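Right, update on the old tower, as a few of you asked. Thread, probably a long one, kettle's on.

For anyone new: it came out of the Skerkness office clear-out. They had 102 desktops going and I came home with 6, which Natália Correia says is five too many. She has a point but I'm not telling her that.

Before the computer though, the holder board! This is the grey 3D-printed thing I've been going on about since November. Slots, a square socket, a U-shaped bracket, all on one upright plate so small bits have a place to go and don't end up in the biscuit tin.

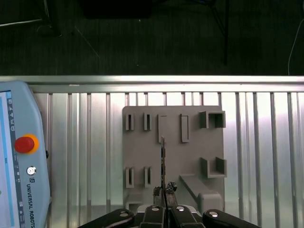
Storkavstead Tinkerers' Post, issue 50, p. 6

The thin metal strip is up against the front of it there, pointy end at the top. I love all the little dark marks along its edge. No idea yet which slot I'd want it living in, so suggestions welcome.

Someone asked for the print file. It's the Camenzind one with my own changes – the square socket at the top right is mine, and so is the slanted block under the bracket. I'm quite proud of that block!

Print time was 348 minutes and I sat and watched far too much of it.

OK, computer. Side panel off, laid flat on the slatted bench, which is my favourite way to work on them (so much easier on the back than crouching under a desk).

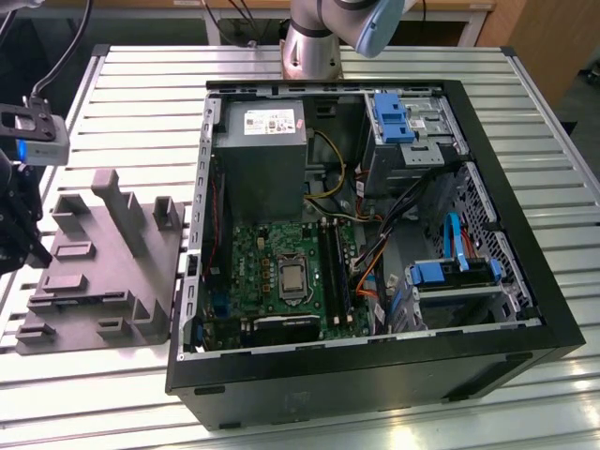
Lid off, cables everywhere

Power supply top left, green motherboard below it, and the processor sitting there bare with no cooler on. I'll want fresh paste before one goes on, and yes, I'll clean the old stuff off first, you can all stop messaging me.

Do like the blue plastic in these. There's a bright blue tab up on the drive cage and blue rails on the hard drive bay – no squinting about for the bit you're meant to press.

The cables, less so. Yellow bundle looping over the board, black bundle going diagonally across the lot, plus an orange one with red strands wandering down by the memory slots. I've got a bag of Pustov ties and I intend to use every single one.

Plan is memory first, then cooler, then tidy the cables. If anybody in Storkavstead has a spare cooler in a drawer, give me a shout, I'll swap you for cake.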